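采集日志 / Ikance 双手手持夹爪 / 桌面整理任务组
5月7日 星期四
记录:Norbert Štěpánek
在场:Marta Melnychuk、Julián Arrieta;下午 Tonantzin Zavala 远程看数据

接上次的遗留项。上次结尾写了三件事没做完:左手夹爪开合量的零点重标,头部视角与手部轨迹的时间对齐复查,任务说明里"放好"的定义。前两件今天上午做完,第三件做了一半,后面单独写。

一、标定

左爪零点。上次发现左爪完全闭合时读数不回零,残差随开机时间漂移。拆下指垫看过,垫片根部有一侧没有压到底,重新压紧后再读,残差回到右爪同一水平。右爪没动。指垫背面的胶已经换过一轮,如果再松就不补胶了,直接换件。备件在 Julián 的抽屉里,标签写的是旧编号,用之前对一下弯曲方向。

标记立方体。左右两只爪的立方体重新跑了一遍外参。做法照旧:夹爪夹住标定块,手腕缓慢绕各轴转,头部相机连续记录,Fillham 里解立方体到指尖的变换。右爪一次收敛。左爪第一次解出来的指尖位置偏外,画出来能看到一段轨迹里只有单个面参与求解,姿态有翻转。把这段剔掉重解,结果正常。

单面可见时的姿态翻转是老问题。Fillham 目前的处理是拿上一帧的姿态做先验,选离得近的那个解。丢帧之后先验就没有了,重新捕获的第一帧有概率选错,然后会一直错到另一个面进入视野。改法有两个:一是丢帧后强制等待多面可见再恢复,二是利用手腕惯性数据做先验。Marta 倾向前者,简单,代价是有效帧变少。我倾向后者,但惯性数据在左爪上偶有断流,先修断流再谈。今天的数据按前者处理,后处理脚本里加了开关,默认打开。

时间对齐。用老办法:每次开录后两爪指尖对碰,在开合量曲线上找尖峰,在头部画面里找接触帧。上午试录的几段里,偏移都在一帧以内,不用补偿。下午改了采集机的供电之后又查了一次,结果一样。注意碰的时候要干脆,慢碰的尖峰太宽,脚本会挑错位置。

二、任务

本组任务是桌面整理,对象为键盘和抽绳袋。键盘保持横放,抽绳袋初始位置在键盘以外,朝向随机。操作分为两类:

A 类:双爪夹键盘左右两端,抬离桌面,平移到目标位置,放下。
B 类:一只爪捏住袋子的绳圈或袋口附近的布,另一只爪托住或压住袋身,把袋子移到目标位置并铺平。

两类交替录,每段只含一类操作。上周混录的那批,切分时边界很难定,操作者放下键盘之后手会自然往袋子那边走,到底算 A 的结尾还是 B 的开头,标注的两个人意见不一样。分段录之后这个问题没有了,代价是起停操作变多。

每段的流程:
1. 操作者就座,双爪抬到桌沿上方,停住。
2. 看计时读数,口头报开始。
3. 两爪指尖对碰。
4. 做任务。
5. 双爪退回桌沿上方,停住,报结束。
6. 旁边的人复位物体,记录成败和备注。

第1步和第5步的停顿要够长。Tonantzin 说上一批里有不少段没有明显的静止尾巴,训练时模型学不到什么时候该停,回放里表现为放下之后反复轻碰。她希望首尾都留出完整静止。这条从今天起写进操作说明。

计时器的位置试了几种。放桌上容易进入操作区,袋子铺开时会盖到;挂脖子上低头看时头部相机晃得厉害。放腿上相对好,视线从桌沿往下移一点就能读到,头部几乎不用转。缺点是操作者起身前要记得拿走。

目标位置没有贴标记。讨论过要不要在桌面贴胶带,Julián 反对,理由是模型会去找胶带,换张桌子就失效。最后定为口头给指令,例如"键盘往右移一个键盘区的距离",复位的人来报,操作者照做。指令原文写入每段的文本字段,录完当场写,不要攒着。

三、上午的录制

上午操作者为 Marta,Julián 复位,我看采集机。

先录 A 类10段,再录 B 类9段,B 类最后一段因为存储告警中断,没有计入。A 类里有2段作废,原因都是左爪指垫在键盘端部打滑,键盘单侧落下。作废的段保留原始文件,标签为 fail_slip,不进训练集,留给后面做失败检测。

A 类的主要问题在键盘厚度方向。键盘薄,爪从两端水平夹的时候,指尖要贴着桌面进去,下方那根手指容易顶到桌沿或者推着键盘走。Marta 的做法是先用右爪轻压键盘右端,让左端翘一点,左爪再进。动作很小,从头部视角看不太出来,但力的作用是实在的,机器人端没有同样的柔顺性,照学大概会顶住。让她换一种方式:两爪从前后方向捏住键盘边缘再抬。这样指尖一上一下变成一前一后,进爪容易,抬起后键盘会有前后倾斜。

两种抓法都录了,文本字段里区分为 end_grasp 和 edge_grasp。需要问 Didenko 那边,他们的末端执行器开口够不够做 edge_grasp。如果不够,后者的数据再多也用不上。这件事在下一次例会前要有答复。
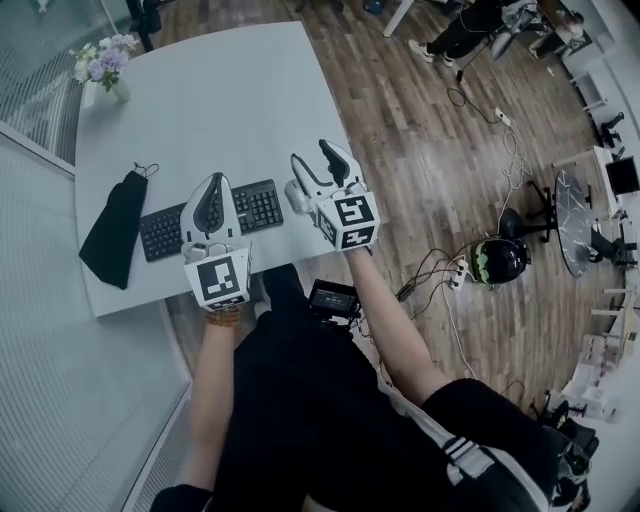 B 类相对顺利。绳圈细,指垫捏住之后不太滑,可是在跟踪上有另外的麻烦:捏绳圈时手腕往内扣,立方体朝向头部的面会转走,容易只剩一个面。提醒操作者肘部放低一些,手腕保持原来的角度,丢帧明显减少。不过肘部放低的姿势做久了肩会累,Marta 录到后半程自己不自觉又抬起来了。建议 B 类每录几段就休息。

另外,布袋的状态没法精确复位。每次铺开的褶皱都不同,绳子的走向也不同。这对泛化是好事,对评估是麻烦。评估时只看袋身的大致朝向和是否压到键盘,褶皱不计。

四、供电和走线

采集机和头显原来共用一路,上午有一次头显充电的同时采集机掉盘,日志里写的是外接盘断开重连。怀疑是插头接触问题,中午把采集机单独接到墙上,头显留在地面的排插上。下午没有再出现。不能证明就是这个原因,先观察。

地面线缆需要整理。现在从桌脚到排插这一段,黑线白线绕在一起,拔错过。Julián 说他来扎,两端贴标签。扎的时候请给采集线留够余量,操作者起身时线会被带动。在扎好之前,走动的人绕开排插那一侧。头显不用时不要放在过道地面,找个架子。

五、下午的录制

下午操作者换成 Julián,Marta 复位。内容和上午相同,顺序反过来,先 B 后 A。

两位操作者的差别比预想的大。Marta 速度慢,轨迹平滑,接触前有减速。Julián 动作快,接近段几乎是直线,夹上之后再修正。单看成功率两人接近,看轨迹分布明显是两簇。Tonantzin 远程看了回放,意见是两簇都留,但在元数据里写明操作者代号,训练时可以分开采样,先各训一版对比。

Julián 的数据有个具体问题:对碰之后没有停顿就直接进任务,对齐尖峰和第一次接触离得太近,脚本有一段把夹键盘的闭合当成了对碰。手工改回来了。脚本应该限定只在开录后的头一小段里找尖峰,这个改动我来做。

还有速度带来的模糊。快速平移时立方体在画面里有拖影,角点检测不稳,Fillham 输出的置信度下降,但是没有降到判丢的阈值,于是得到一段带抖动的轨迹,没有被剔除。这比丢帧更难处理。临时办法是对速度设上限,超过上限且置信度偏低的帧一并剔掉,再插值。长期办法是缩短曝光,房间靠玻璃隔断这一侧够亮,往里走就不够,需要补灯。补灯后桌面反光要重新看,白桌面加白立方体,过曝时标记边缘会糊到一起。

试了把曝光降一档,标记还能认,键盘上的细节几乎全黑。键盘是黑的,袋子也是黑的,暗部本来就少层次。对任务来说能不能看清按键不重要,可是编辑边缘和朝向要靠小键盘区那一侧的结构来判断,全黑之后朝向就容易认反。曝光暂时恢复原值。下次带一把浅色键盘来,混着录。

(上面一句里"编辑边缘"应为"键盘边缘",手写转录时错的,不改了。)

六、"放好"的定义

这一项还没有定论,先把讨论记下来。

任务说明的旧版写"将键盘放好",没有写判据。标注时每个人按自己的理解判。上周抽查过一批,同一段视频,有人判成功,有人判失败,分歧集中在键盘放下后有轻微转角的情况。

Marta 的提议:键盘长边与桌沿大致平行即可,不量角度,目视判断;若复位的人认为需要再摆一下,则判为失败。这个标准的好处是判定者就在现场,当场能给。

我的意见:目视判断可以作为现场标签,但同时应当从标记轨迹里算出末端两爪连线的方向,作为数值存下来。放下瞬间两爪仍夹着键盘,爪的连线方向基本等于键盘长边方向。对 end_grasp 成立,对 edge_grasp 不一定成立,后者两爪捏点不对称时会差一个角度。

Julián 认为不要在采集端引入过多判据,录得多比判得细有用。他提到 Gralham 那批数据,当时判据写得很长,现场没人照着做,最后字段里一半是空的。这个例子我认同,所以现场只保留成功、失败、不确定这几项,数值部分全部后处理自动算,不要求操作者填。

"不确定"一项要不要保留,意见不一。Tonantzin 不想要,训练时只能丢掉。我想留,至少可以知道哪些情况容易产生分歧。先留着,到8月整批复查时再看用得多不多。

B 类的"放好"更难。目前写法是:袋身平放,绳圈不在袋身下方,不压键盘。绳圈那一条是今天加的,绳圈压在下面时下一段没法直接捏绳圈起手,复位的人要多动一次手。

七、数据量与存储

本组目标为2,000段,A、B 两类各占一半,操作者不少于现在这几位。以今天的速度看,复位和写文本字段占去的时间比操作本身多。Marta 建议复位的人用语音记指令,转写后再核对。可以试,但转写要能认出左右,之前有过把"往左"写成"往右"的情况,这类错误后果严重,模型会学到相反的对应关系。试用期间由第二个人逐段核对。

原始文件今晚传 Didenko 的共享盘。上传前先跑一遍完整性检查:视频帧数与时间戳条数一致,左右开合量无空段,文本字段非空。脚本在仓库的 check 目录下,跑完看最后一行即可。上午那段因存储告警中断的文件,时间戳是好的,视频缺尾,单独放在 broken 目录,不要删。

命名规则不变:任务类、操作者代号、当日序号。今天有几段序号跳了,是开录后立刻取消造成的,不代表丢文件。

隐私方面,头部相机会录到房间里走过的其他人,多数只到腿部,偶尔有脸。上传前过模糊处理。Štěpánka Štefanec 负责这一步,她要求原始文件在处理完成前不得移出采集机,所以上传排在她跑完之后。声音轨在报开始和报结束之外全部静音。

八、回放抽查

下午收工前抽了几段做轨迹回放,在仿真里驱动双臂模型,看可达性。

A 类 end_grasp:可达,放下阶段指尖离桌面过近,仿真里出现穿插。原因应该是立方体到指尖的变换有小的高度误差,在桌面附近就显出来。做一次桌面接触标定,让指尖点触桌面若干位置,拟合平面,用来修正高度。这个步骤以后每天开录前做。

A 类 edge_grasp:可达,前后倾斜比真实画面里看起来大,需要查是跟踪误差还是当时确实歪。

B 类:左臂在手腕内扣的那一段接近关节限位,个别帧逆解跳变。人手腕能扣的角度,机械臂不一定能。操作者看不到这个限制,只能靠事后筛。考虑在头显里加一个提示,手腕角度超限时给颜色变化。Julián 说提示会分散注意力,操作者会盯着提示看,头部相机的视线就偏了。改为声音提示,短促一声,声音轨反正要静音。

九、待办

Norbert:对碰尖峰搜索范围限制;低置信度加高速度帧的剔除;桌面接触标定脚本。
Julián:线缆整理和标签;手腕超限声音提示的原型;指垫备件标签改成新编号。
Marta:任务说明更新,加入首尾静止、绳圈条件、指令当场写;浅色键盘。
Tonantzin:两位操作者分开训练的对比,先用小模型;确认是否需要区分两种抓法的采样权重。
Štěpánka:模糊处理跑完后通知上传。
问 Didenko:末端执行器开口,edge_grasp 可行性。

补记:收工时左爪又读了一次零点,仍在容差内,指垫没有再松。右爪外侧指垫表面有点起毛,摸上去比早上涩,暂不处理,明早开录前再看一次。

再补:下午 B 类有一段,操作者报了结束之后袋口又自己弹开一点,复位的人判了成功。按现在的写法应该算成功,袋身是平的。Tonantzin 看到时如果有疑问,以文本字段里的备注为准。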